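Planning and Budgeting for Automation Equipment
Unit 4 Handout: The Supporting Items Budget

Instructor: Paraskevi Margaritis
Reading to be completed before the seminar: the Gidey workcell proposal, sections 1 and 2

This unit considers the part of an equipment budget that falls outside the main quotation. Students should have the Unit 3 worksheet available, as the same line numbers are used throughout.

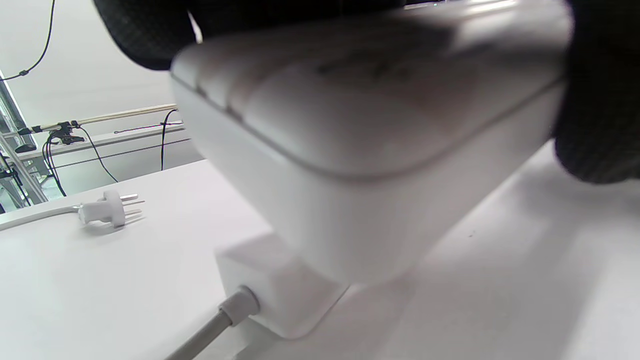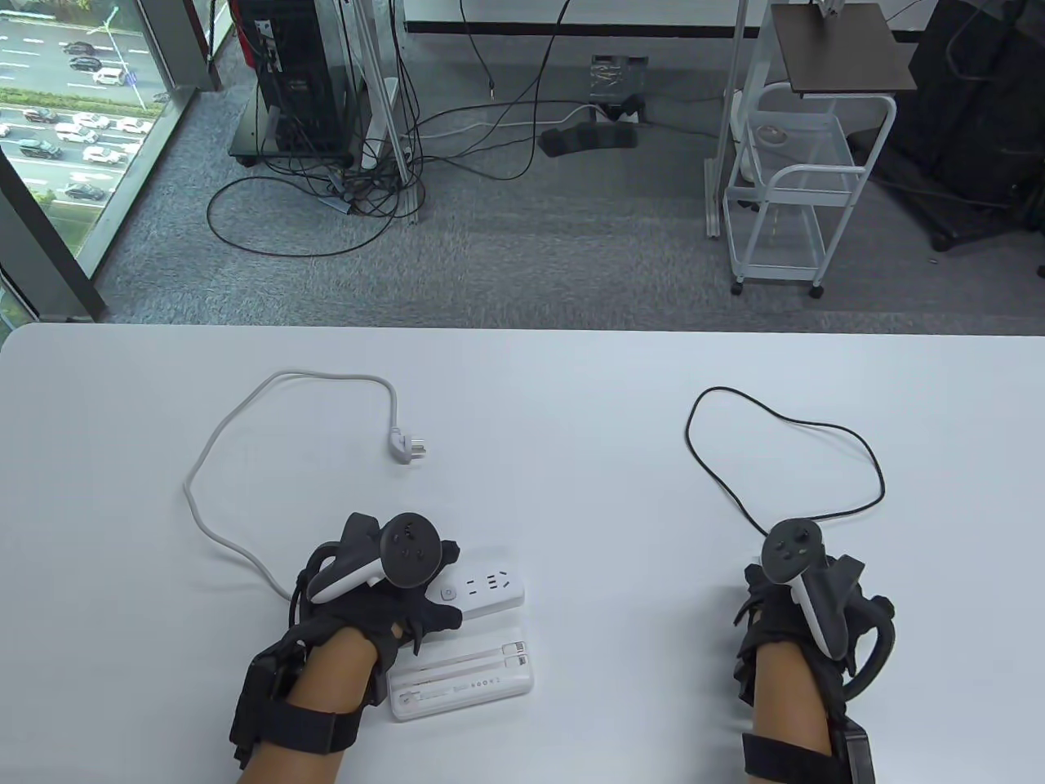

A supporting items budget covers everything that must be in the room before the principal equipment can be used, and that the principal supplier has not agreed to deliver. In the Unit 3 worksheet these items were entered on a single line called "Sundries." That practice is no longer accepted in this course. Power distribution is the usual case. A work table with hand-worn equipment and white power strips on it, as in the second picture, requires a count of outlets, a cable route and a decision on where each strip will be fixed, and each of these belongs on its own line. The plug type should be recorded at the same time. Students who leave it out will find that the quotation cannot be checked against the site survey.

4.1 Categories

The supporting items budget is divided as follows.

Power: strips, extension leads, spare adapters, and any electrical work to be carried out by the building owner.

Mounting: rods, clamps, brackets, framing, and fasteners.

Computing: workstations, storage, network equipment, and monitors.

Operator equipment: gloves, hand controllers, straps, chargers, and replacement parts subject to wear.

Furniture: tables, carts, seating, and floor covering.

Items that could be placed in more than one category are to be entered once, in the category of the person who will maintain them. A monitor fixed to a clamp is therefore a computing item, and the clamp is a mounting item.

4.2 Worked case: Letport

The Letport office planned a teleoperation station with 2 operator positions. The principal quotation, from Bidus, covered the arms, the control unit and installation. It was approved in September. The supporting items budget was prepared afterward by Lindiwe Pretorius, who listed 21 separate lines where the original request had shown one.

Three points from her submission should be noted.

First, operator equipment was priced for the full service period of 24 months. Straps and glove fabric were entered as consumables, with a replacement quantity for each year. The original request had treated them as a single purchase.

Second, the lead time for each line was shown beside its cost. The longest of these was 20 working days, for the mounting rods, and the installation date was moved to match.

Third, the building owner's electrical work was shown as a separate charge with its own approval signature. It had been assumed, without any written confirmation, that this work was part of the Bidus quotation.

The Paststead office later used the same form with few changes. Its submission is available from the course office and may be consulted, but it should not be used as a template for the assignment, as its computing lines were combined.

4.3 Contingency

Contingency is calculated on the supporting items budget separately from the principal quotation. A fixed-price quotation carries little uncertainty once signed. Small items purchased from several suppliers carry considerably more, and a single rate applied to the combined total will leave the second group short. Students are to state the rate used for each group and give one sentence of explanation. Contingency may not be used for items that were known at the time of submission and left out.

4.4 Assignment

Using the Gidey proposal, prepare a supporting items budget in the five categories given in 4.1. Each line must show quantity, unit cost, supplier, lead time, and the name of the person responsible. Where a unit cost cannot be obtained, enter the range quoted and mark the line "open."

Attach a sketch of the work area showing the location of each outlet and the length of each cable run. Hand-drawn sketches are accepted if dimensions are legible.

Submissions are to be left at the course office by 4:00 p.m. on the day before the seminar. Budgets with a line titled "Sundries," "Miscellaneous," or "Other" will be returned unmarked and may be resubmitted once.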